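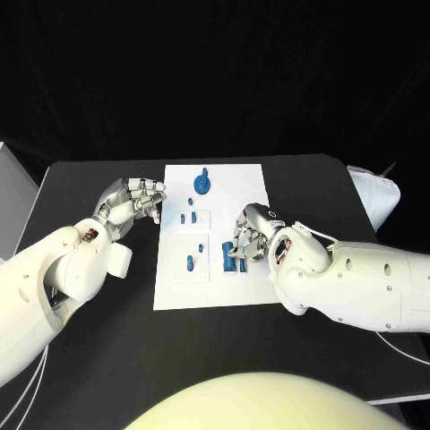
Vatmont Observatory | Transit Survey Group

What a dip in starlight can and can't tell you
2025-10-16

Sunee Thaweesak would like us to stop using the word "discovery" on the group's front page. She brings it up before I've sat down.

"We have a list of stars that got a bit dimmer and then got brighter again," she says. "That's what we have."

The list comes from Vusus, the wide-field survey she joined three years ago. It has 183 entries, drawn from 2896 light curves, and in February a press note called them "potential new worlds." I wrote part of that note, so I came to this conversation expecting a telling-off. I got one, with tea.

Her complaint is simple enough. A planet crossing its star blocks a little light. So does a small star crossing a big one, if a third star happens to sit behind them and waters the signal down. So does a patch of cloud, a warm detector, or a star that wanders on and off a bad pixel. The survey's pixels are large and the sky near the galactic plane is crowded, and she thinks a good part of the list is pairs of ordinary stars.

How good a part? She won't say. "People keep asking me for a percentage. If I had one I trusted, I'd have published it."

I put it to her that the software already weeds out the obvious impostors. Fustutari, the vetting code written by Pongsak Boonchu, scores each dip by its shape and depth and by whether odd and even events match.

"It scores them, yes. It was trained on dips we made up ourselves and dropped into real data. So it's very good at finding the sort of dip we'd make up."

Boonchu, when I passed this along, didn't argue much. He said the fake signals were the best available when the code was written, and that he'd be happy to have better ones. He also pointed out that Thaweesak uses the scores every day, and she does.

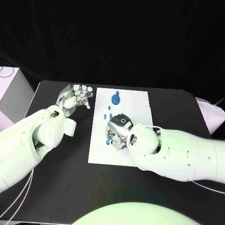 Sixty nights, eight stars

The part of the work she does trust is slow. Over 60 nights the group went back to the brightest candidates with a larger telescope and a spectrograph, looking for the wobble a planet ought to produce in its star. Eight have come through so far without an awkward question attached. She was careful about the wording of that, and asked me to read it back to her.

"Without an awkward question attached yet," she said, and then let it stand.

One of the eight has had some attention. It was shown at the Sombatkul workshop by Josée Perron, who measured the wobble and thinks the planet is puffier than it should be for its age. Thaweesak thinks the star's size may be wrong. The planet's radius is only ever worked out as a fraction of the star's, so if the star is smaller than assumed, the planet shrinks with it and the puzzle goes away.

"Josée knows this. It's in her paper, on page nine. It wasn't in the headline."

The two of them have agreed to wait for a better distance to the star. I asked what happens if it backs up Perron.

"Then she's right and I'll say so. It'd be a strange planet, and I'd like to see one of those."

I'm not wholly persuaded by all this caution. Telescope time is handed out to people who can say why their object matters, and a list of "stars that got a bit dimmer" wouldn't get far. Thaweesak's own last proposal used the phrase "compelling candidates" twice. She winced when I mentioned it and said a co-author had put one of them in.

For now the front page says "candidates." The full list, with scores and notes, will go up once Boonmee Nakpan has finished checking the coordinates against the older catalogue.
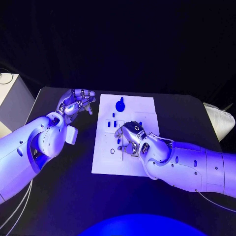 Arms on either side of a white board with small blue parts, in blue-violet light.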